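Mivo Quiz Host Kit

Wireless buzzers and scoring for live trivia
Made by Nuttall

The Mivo Host Kit runs a live quiz for up to 13 teams from one base unit. Each team gets a handset with four answer keys and a large buzzer key. The base unit records who pressed first, keeps the score and sends the standings to any screen with an HDMI input. Players do not need a phone, an app or an account.

Setup
Plug in the base unit and wait for the green light. Press the buzzer key on each handset once. The handsets take team numbers in the order they are pressed, so hand them out first if you want table one to be team one. The numbers stay in place until you clear them from the Session menu.

Question packs
The kit comes with 900 questions in 48 rounds, loaded on the base unit. Rounds are sorted by subject and by difficulty. General knowledge, music, film, sport, geography and food make up most of them. There are also six picture rounds, which need a screen.

You can write your own questions in the Mivo editor on a computer and move them over on a USB stick. The editor takes plain text or a spreadsheet with one question per row. Put the correct answer in the second column and the wrong ones after it. Rows with no correct answer are skipped and listed at the end of the import.
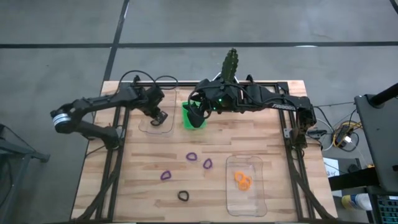
Imported rounds show up under My Rounds and can be mixed with the supplied ones in a single game. The base unit will not repeat a question in the same session. To keep regulars from seeing old questions, turn on History in settings and it will hold back anything used in your last 80 games.

Game modes
Standard: all teams answer, points for each correct answer.
Fastest Finger: first correct press scores, wrong press locks the team out until the next question.
Ladder: teams bet points before each question.
Zikance: a knockout for the last round. The lowest team drops out after every question until one is left.

Zikance was added in the March update. Older base units can get it through the update page. Scores carry in from earlier rounds only if you choose Carry Scores before starting.

In the box
Base unit with power supply
13 handsets
Charging tray
HDMI cable
USB stick with the editor
Printed host guide
Carry case

Handsets charge in the tray. A red light means charging and a steady green light means full. Do not leave handsets in a hot car.

Extra parts
Single replacement handset
Spare charging tray
Denel wall bracket for the base unit
Large buzzer covers, set of four colors

The Denel bracket fits the current base unit only. Check the label underneath. If the model number ends in A, you need the older bracket, and we no longer stock it.

Customer review
"We run it in the back bar twice a month. Fastest Finger is the one people ask for. I wish the handsets had a volume control, they beep pretty loud. Importing my own rounds took a couple of tries until I got the columns right."
Séverine Caron, 4 November 2025

Returns
Unused kits can be sent back in the original carry case with all handsets. Opened question packs bought separately cannot be returned.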